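Stockroom Practice, Unit 6: Shelving and Bags

Reading for Monday: the Bozsik handout, pages 30 to the end. The end comes sooner than you fear.

A rack is an argument about who has to bend down. Heavy crates go low, light things go high, and whatever gets picked most goes between knee and shoulder. Everyone agrees with this until a delivery arrives at 4:45.

Paper bags are the awkward case. They weigh nothing, so people put them anywhere, and then the handles catch. Stand them upright, handles up, one kind to a bay. Crates don't share with bags – the crate always wins.

Color on racking is worth learning at your own site. It may mean something. It may be what was left in the paint store.

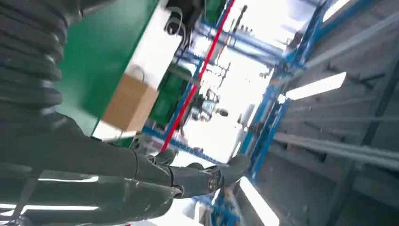 Szu-yu Chuang objected that one kind to a bay is fine with 30 bags and hopeless with 800, and wanted to know where the overflow goes. Fair. Bring an answer, with a sketch of one bay.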